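How to Sort Out a Junk Drawer or Parts Bin

Posted Saturday, September 15, 2018

Most houses have one drawer where everything small ends up. Ours had spread to the garage as well, and the old bin on the workbench had gone years without being emptied. The method below works for a kitchen drawer, a desk, or a bin of hardware. Allow a full afternoon for the first one.

What you need

An old bed sheet or a large towel
2 bins or boxes of the same size
A trash bag
Small containers with lids
Masking tape and a marker

Step 1: Empty it completely

Spread the sheet on a table and tip everything out. Do not try to sort while things are still in the drawer. You will only move the top layer around and leave the bottom the way it was. Wipe the drawer and let it dry while you work.

Step 2: Take out the trash first

Dried-up pens, bent nails, twist ties, and keys that fit nothing you own can go. Old batteries should not go in the trash bag. Put them in a separate jar, with tape over the ends of any 9-volt ones, and check where your town collects them.

Step 3: Split what is left

Use one bin for things that stay in this room and the other for things that belong somewhere else. Work a handful at a time and do not stop to put anything away yet. If you can't decide on an item within a few seconds, leave it on the sheet and come back to it at the end.
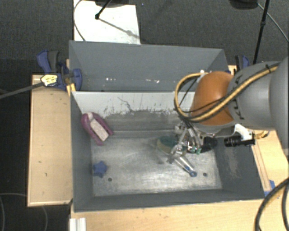 Step 4: Group the things that stay

Keep the groups broad. Screws and nails can share a box unless you use them every week. I once bought a set of Gedmont boxes with far too many compartments and filled maybe a third of them. Plain food containers did the job better. Tape, string, and glue can go together, and so can picture hooks and felt pads.

Step 5: Label the front

Write on masking tape and stick it on the side you will see when the drawer is open. Labels on lids are no use once the boxes are stacked. Tape also peels off easily when you change your mind.

Step 6: Put the other bin away the same day

Walk it through the house and empty it. If it sits in the hallway overnight, it will become the next junk drawer.

Keeping it that way

Leave one small container with no label for odd items, and go through it when it fills up. Mine takes nearly 7 weeks. I did the kitchen drawer in August and have only had to redo the battery jar.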